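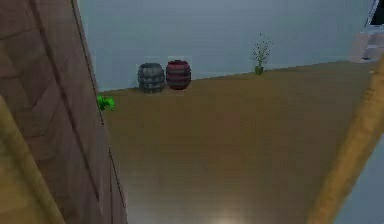 한 응답자는 저녁이 되면 거실 바닥이 번쩍거려서 불을 하나 끄게 된다고 하였고, 그래도 어두워지면 다시 켠다고 덧붙였다. 조명의 밝기가 부족하다는 불만은 사전 조사에서 많이 나왔으나, 이와 같이 밝기가 충분한데도 불을 끄는 행동은 기존의 주거 조명 연구에서 별로 다루어지지 않았다. 본 절에서는 이 행동을 바닥면의 반사와 관련하여 검토한다.

그림 2. 목재 바닥면에 나타난 확산 반사의 예(컴퓨터 렌더링). 화면 아래쪽 중앙 부근에 밝은 부분이 보인다.

3.2 바닥 마감의 광택과 거주자의 눈부심 평가

주거 공간의 눈부심은 일반적으로 광원을 직접 볼 때의 문제로 취급되어 왔다. 사무 공간에서는 책상면과 화면의 반사가 함께 논의되지만, 주택에서는 바닥의 반사가 평가 항목에 들어가지 않는 경우가 많다. 그러나 한국의 주택에서는 바닥에 앉는 생활이 아직 남아 있고, 바닥에 앉은 사람의 시선은 의자에 앉은 사람의 시선보다 낮다. 시선이 낮으면 바닥을 보는 각도가 얕아지고, 광택이 있는 마감에서는 정반사 성분이 커진다. 이 점에서 입식 생활을 전제로 한 평가 방법을 그대로 적용하는 것은 적절하지 않다고 생각된다.

조사는 Tanasarn 단지와 Lillulton 단지의 2개 공동주택 단지에서 6월에 실시하였다. 두 단지는 평면 구성이 비슷하고 천장등의 위치도 거의 같으나, 바닥 마감이 서로 다르다. Tanasarn 단지의 거실은 반광택 도장 마루이고, Lillulton 단지의 거실은 무광 마루이다. 각 단지에서 10세대씩을 대상으로 하였으며, 측정은 일몰 이후에 커튼을 닫은 상태에서 진행하였다. 낮의 창면 반사는 본 절의 범위에 포함하지 않는다.

휘도의 측정 위치는 거실의 주된 좌석으로 하고, 입식과 좌식의 2가지 시선 높이를 설정하였다. 바닥의 광택도는 Clendness사의 휴대용 광택계로 측정하였다. 같은 지점에서 값이 크게 달라지는 경우에는 표면의 먼지를 닦고 다시 측정하였다. 왁스를 바른 지 얼마 되지 않은 세대에서는 이 절차를 거쳐도 값이 안정되지 않았으므로, 해당 세대의 광택도는 표에서 따로 표시하였다. 세대별 휘도 분포의 정리에는 Prunurum 프로그램을 사용하였다.

측정이 끝난 후 거주자에게 눈부심의 정도를 묻는 설문과 짧은 면담을 하였다. 설문에서는 '눈부심'이라는 말의 해석이 사람에 따라 달랐다. 어떤 응답자는 눈이 아픈 상태만을 눈부심으로 보았고, 어떤 응답자는 바닥의 얼룩이나 머리카락이 잘 보이는 것까지 포함하였다. 후자는 엄밀하게는 시각적 불쾌감이 아니고 청소에 대한 부담감에 가깝다. 따라서 면담 기록을 참고하여 두 가지 응답을 구분한 뒤에 분석하였다.

분석 결과, 좌식 시선에서는 Tanasarn 단지의 불쾌감 평가가 Lillulton 단지보다 높게 나타났다. 입식 시선에서는 두 단지의 차이가 뚜렷하지 않았다. 불을 일부 끄고 생활한다고 답한 세대도 Tanasarn 단지에 더 많았다. 다만 이 세대들의 일부는 전기 요금을 이유로 함께 들었기 때문에, 소등 행동을 모두 반사의 영향으로 해석할 수는 없다.

한편 바닥에 깔개를 둔 세대에서는 광택도와 불쾌감의 관계가 약하였다. 깔개의 위치가 천장등의 반사가 생기는 위치와 겹치는 경우에 특히 그러하였다. 면담에서 깔개를 반사 때문에 깔았다고 답한 세대는 없었고, 대부분은 층간 소음이나 아이의 안전을 이유로 들었다. 거주자가 의도하지 않은 가구나 깔개의 배치가 시환경을 바꾸고 있다는 점은 설계 단계의 예측을 어렵게 하는 요인이다.

본 조사에는 다음과 같은 제한이 있다. 대상 세대의 수가 적고, 조사 시기가 한 계절에 한정되었다. 또한 마루의 색을 통제하지 못하였다. 같은 광택도라도 어두운 색의 마루에서는 반사된 밝은 부분과 주변의 대비가 커지므로, 색과 광택을 분리한 실험이 필요하다. 이에 대해서는 4장의 모형실 실험에서 다시 논의한다.

3.3 조명 방식에 따른 차이

대상 세대의 조명은 중앙 천장등 방식과 매입등을 여러 개 설치한 방식으로 나누어진다. 매입등 방식에서는 바닥의 반사가 작은 점으로 나뉘어 나타나며, 각각의 휘도는 높지만 면적은 작다.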